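**Lorden Robotics Club – Fruit Sorting Task, December**

**n.olivares_renato:** Members are reminded that each team must submit 38 demonstrations using the hand-held grippers.

**Buthelezi_N:** I must respectfully object. Team Trinditz was permitted 18 last term.

**n.olivares_renato:** That allowance applied to single-gripper work only. Small round fruit is to be held lightly – and released low over the bowl.
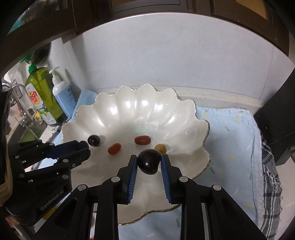

Dropped pieces are to be logged as failures.

**Buthelezi_N:** Noted. I maintain that 38 is excessive.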